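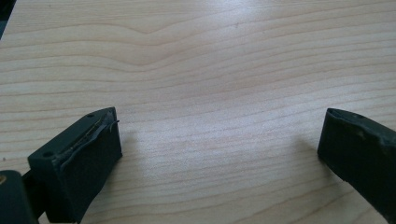
Equipment Planning Meeting, Minutes
3/4/20

Present: Stellan Fagerlund (chair), Vidar Westerberg (minutes), two from the bench team, one from purchasing.

1. Minutes of the last meeting
Accepted with one correction. The Timport service contract runs through August, not to year end.

2. Hand-held grippers
Vidar reported on the condition of the hand-held units. The pad on one left finger is peeling along its upper edge and has a curled end sticking out at the corner. The right finger on the same unit is scuffed. The bench team said loose strip ends can catch on cloth and thin packaging, and they would like the pads changed before the folding tasks start.

Two options were discussed:
Replace the pads only and keep the current finger blocks.
Replace fingers and pads together as sets.

Purchasing has a quote from Jovex for 20 finger sets at $3,786, shipping included. The quote is good for 30 days. Cumia sells pad material by the sheet but has not sent a price. Stellan did not want to order sets if new pads will do for most of the units. The bench team pointed out that old adhesive has to be cleaned off by hand before a new pad goes on, and that the time should be counted in the comparison.

Agreed: get the Cumia price, then decide between the two. No order to be placed with Jovex until that is in. If Cumia has not answered a week before the quote runs out, purchasing will go ahead with the sets.

3. Arm for the second cell
The Mersha arm is still the first choice. Purchasing asked whether the mounting plate is part of the price. Vidar thought it was listed separately and will check. The power drop for the second cell has been approved by the building office but not scheduled.

Stellan asked that the arm and the plate go on one purchase request so they are approved together. Last time the plate was held up and the arm stayed in its crate.

4. Work surfaces
The bench team raised glare from the overhead lights on the light wood tabletops. A matte mat or a change to the lights would both be possible. Stellan said to try a mat on one table first and pay for it from the supplies line. No budget item for lighting this year.

5. Spares
There is no spares list at present. Pads, fingers and screws are ordered as people run out. Vidar will draft a list with a minimum quantity for each part and send it around for comments.

6. Actions
Purchasing: price from Cumia for pad material.
Vidar: Mersha mounting plate, spares list.
Bench team: log how long it takes to change pads on 2 units.
Stellan: ask the building office for a date for the power drop.

Next meeting to be set once the Cumia price is in.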